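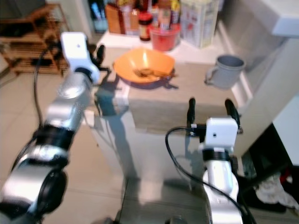 4 min read

Home office and desks

Moved my desk under the window and now my neck and eyes are killing me. Rearrange, or buy something?

Asked by Melati Gunawan, 2026-08-24

So I started working from home full time in October and finally got sick of staring at a blank wall. I dragged my desk over to the big window in the back bedroom, thinking it would be lovely, and for the first hour of the day it really is! I get the neighbor's plum tree and a very rude squirrel. Then the sun comes around and I'm squinting at my screen until lunch, and by mid afternoon my neck is stiff on the left side and I've got a headache behind my eyes.

The setup: desk is 52 inches wide and pushed flat against the sill. Laptop in the middle, a second monitor on the left on the stand it came with. The chair is a Zotari that I got used and like a lot, so please don't tell me to replace the chair. The window faces east. I have white slat blinds but when I close them I might as well be back at the wall.

My sister says to get a glare filter. The guy at Tradell tried to sell me a standing desk for way more than I want to spend. I could go up to $400 total if it would fix this for good, but I'd be happier spending nothing. What would you try first?

3 answers

Anjani Hutapea
Marked as helpful by the asker

Turn the desk sideways before you buy a single thing. I had the same arrangement in my last apartment and did it to myself for a whole winter.

When you face a window, your eyes are trying to deal with a bright sky and a much dimmer screen at the same time, and they get tired of it. If you put your back to the window you get the opposite problem, with the glass reflected in the monitor. Side on is the sweet spot for most people. Put one short end of the desk toward the window wall and leave a bit of a gap so you can still reach the blinds. You'll still see your squirrel, you just have to turn your head for him.

With the slats, tilt them so they point up toward the ceiling instead of shutting them. The light bounces off the ceiling and the room stays bright. It took me an embarrassingly long time to figure that out (I'd been yanking the whole thing up and down every morning like a stage curtain).

Now the neck. You say the second monitor is on the left and it's your left side that hurts. How much of the day are you looking at that one? If it's most of the day, that should be your main screen, straight in front of you, with the laptop off to the side. Raise it so the top edge is near eye level. I used two old cookbooks for this and they're still there. If you go back and forth evenly, put the two screens edge to edge in a shallow V and sit facing the middle.

If you do end up typing on the laptop less, get a separate keyboard. Mine is a Trorine, $39, nothing fancy, and my shoulders came down about as soon as I plugged it in. That's the only money I'd spend to begin with. Give it two weeks.

One more thing, and I'm not a doctor: if the headaches keep coming after you've fixed the light, have your eyes checked. My prescription was way off and I'd been blaming the window for everything.

deskbound_in_dayton

Glare filter worked for me. It was a Chong one, the kind that hangs on the front. Makes colors a little dull but I only do spreadsheets. Measure the screen first, I had to send one back.

pale_ginger

I'd go for a sheer curtain over the blinds, the cheap kind you can see through. It knocks the sun down and it looks nicer than slats anyway. Also turn your screen brightness UP in the morning, everyone turns it down and then squints.

Don't agree on the standing desk being a waste though. I love mine. But it won't do anything for glare, so if that's the main problem the Tradell guy was just selling you a desk.

Comment from Melati Gunawan

Thank you all! I turned it sideways last night and had to move the bookcase, two lamps and a plant, so now the rest of the room is a disaster, but I got through this morning without squinting. You're right Anjani, I look at the left monitor nearly all day, I'd never thought about it. It's in the middle now, sitting on a box of printer paper. Will try the blinds thing tomorrow. Does the gap by the window need to be any particular size, or just enough for my arm?

Comment from Anjani Hutapea

Just enough for your arm. Mine's a bit wider so I can get the vacuum in there.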